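Handout 3: Folding, and what the folding books leave out

Read this before the practical. It covers flat cloths only: napkins, tea towels, table covers and the heavy black display cloths. Fitted sheets come later, and I have my doubts about every method I've seen for those.

## The claims

Most household manuals say three things about folding:

- a folded cloth takes up less space than a rolled one
- folding in thirds gives fewer creases than folding in half
- a cloth folded while slightly warm stays smooth

The first depends entirely on how hard you roll. The second I have tried to reproduce every term, without much luck. Thirds give you two creases in one direction where a half gives you one, so I don't know where "fewer" comes from. The usual answer is that the creases are softer. Maybe. Look at your own cloths in the practical and write down what you see, including if you see no difference.

The third claim is the best of them, though the Urnar booklet spoils it by giving no time limit. Slightly warm for how long? If a source won't tell you, treat it as a tip and move on.

## Working order

1. Clear the table and wipe it. Let it dry fully.
2. Sort by color. White and black cloths are folded in separate batches.
3. Find two corners on the same edge before you lift anything.
4. Lift, let the cloth hang, and wait for it to stop swinging.
5. Lower the bottom edge first, then lay the rest down away from you.
6. Smooth from the center out with a flat hand.
7. Fold, matching edges before corners.

Step 3 is where most people go wrong. If you pick up a big cloth by the middle, it comes up as a tent. The hem lands wherever it likes, and you then spend longer finding the corners than you would have spent at the start.

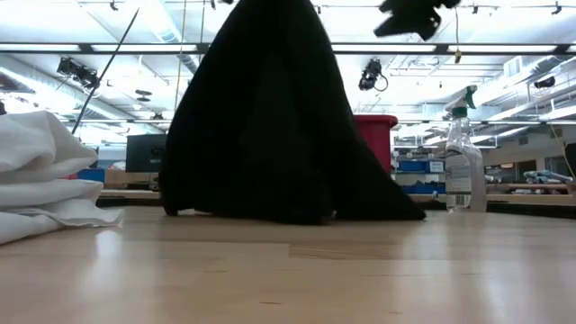

A middle lift does have one use: it gets a cloth out of a heap quickly. Rezende's old course sheet recommends it as a first move for everything, followed by a "gentle shake." I'd like to see that done with a 295 cm table cover in a room with a normal ceiling.

## Sprays

You will be told to mist cloth before folding. Water alone relaxes a light crease in cotton. It does very little for polyester, whatever the Trundex leaflet says, and a damp cloth stacked under others can mark or smell. If you use a spray, use it on one cloth and leave a second one dry, then compare them the next morning. Without the dry one you have learned nothing.

## For the practical

Bring one light cloth and one dark cloth of similar size, both 100 percent cotton if you can manage it. Fold each one in half and in thirds. Note the fabric, the fold, the time you left it, and what the creases looked like when opened – in plain words, no scores out of ten.

Briser's chapter on stacking is optional. The drawings are good and the text can be skipped.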